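Home Essays Laundry Archive Contact

The drawstring should come out of the waistband before the first wash. A loose cord loops around other garments, pulls one end into the casing, and costs more time than it saves. I have replaced mine with flat elastic.

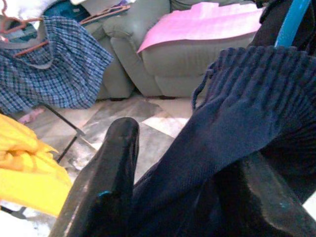
Mahfuz Talukder objects that elastic loses tension. It does, slowly, and a new length takes 2 minutes to thread. Ribbed knit holds most waists unaided anyway. Manufacturers should sell the cord separately, in the pocket.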